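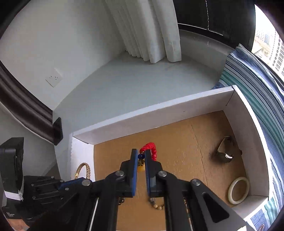

Storing a mixed pile of bracelets

itziarc
I have beaded bracelets on elastic, a couple of metal ones and a jade bangle, and they all live in one open cardboard box on the window sill. No lid, no dividers. Is that bad for any of them? I don't want to buy a big jewelry case.

fonetti_beads
Get them off the sill. Elastic goes brittle in the sun. I restring for people and the ones from sunny bedrooms always snap first.

Wulteck
A drawer is better, but the box itself is fine. Put the jade in its own pouch. It chips if a metal cuff lands on it.

oldclasp
Disagree about the box. Plain cardboard can be acidic and it will dull anything plated. I had a gold-tone charm go brown in one over a winter. Line it with felt or use a plastic tray.

Wulteck
One winter in a bathroom, or one winter in a dry room? I've kept 14 bracelets in a shoe box since college and they look the same.

oldclasp
Dry room. Cheap plating, I'll give you that.

itziarc
It's a dry room. The sill does get sun until 2 in the afternoon, but there's a blind. Do wood beads care about any of this?

fonetti_beads
Wood fades and dries out some. Wipe it with a soft cloth, no water. Keep the blind down if you won't move the box.

requena_t
I cut up an egg carton and set it in the bottom of my box. One bracelet per cup. Bangles don't fit, so they go along the side. Cost me nothing.

oldclasp
Egg carton is still cardboard.

requena_t
Mine are beads and string. They don't tarnish.

itziarc
OK. Moving the box to a drawer, felt on the bottom, pouch for the jade. Can anyone tell me what thickness of elastic to use for round beads? One of mine feels loose.

fonetti_beads
Depends on the hole. Start with 0.8 mm and double it if it fits.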